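Home Diary Garden Letters About
Search this diary Go

1/25/25

Up at six. The furnace man came at eight and left by nine, and the bill was 70 dollars. Marlies Eder called while he was here to say choir is moved to Tuesday. I wrote it on the wrong page and had to cross it out.

I spent most of the morning on the seed order. Last year I bought from Kandunier and the beans were poor, so this time I am going with Tanner for everything except leeks. Eleven packets so far. Vinzenz says that is too many for two beds – he is probably right.
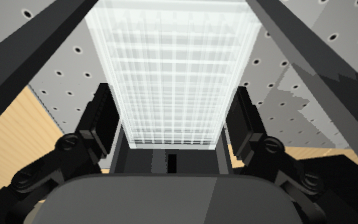

Lunch was soup. Went out after to look at the cold frame, and the hinge has rusted through on one side. Emil has a spare and will bring it when he returns my ladder, which he has had since August.

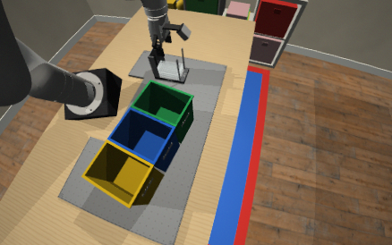
The old seed packets took the rest of the afternoon. I threw out anything I couldn't read. What is left is still in one shoebox, and I would like to split it up by sowing time. Three open bins in a row would do it, green, blue and yellow, one each for early, middle and late. Kerstin thinks envelopes are enough.

Bed early. Knee still sore.

Filed under: Winter, Seeds, House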